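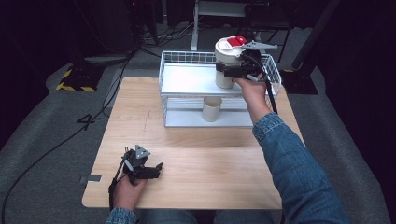
Keep the things you use every day between your hip and your shoulder, one reader in Briggs wrote to us in November, and let everything else fight over what's left. She had moved into a 359-square-foot apartment and was tired of kneeling to reach her coffee filters.

6 min read

Her rule is a good place to start with a small kitchen. Most of them have enough room, but the room is in the wrong spots. The cabinets over the refrigerator are deep and hard to reach. The ones by the floor swallow pans. Meanwhile the counter fills up with mail.

A two-level shelf is the cheapest fix for a crowded surface. Cups go underneath, and jars or canisters go on top. Measure the height of the lower level before you buy, and take your tallest mug to the store if you have to.

In Trandlow, where many of the older buildings have galley kitchens, renters have another habit worth copying. They empty one cabinet at a time and put back only what they've used in the past 12 weeks. The rest goes in a box in the closet. One couple boxed up 57 items, including a fondue set and three colanders, and went back for a single colander.

Holiday dishes are the hard part. They are large, they come out once or twice a year, and people are attached to them. Under the bed works if the box has a lid. The top of a wardrobe works too, though a turkey platter is heavy and you'll want a second person on the floor to take it from you.

Drawers can wait until last. Sort the shelves and the counter first, live with them for a month, and see which tools you keep digging for. Those go in the drawer nearest the stove.

The reader in Briggs still has one cabinet she can't reach without a chair. She keeps her spare light bulbs in it.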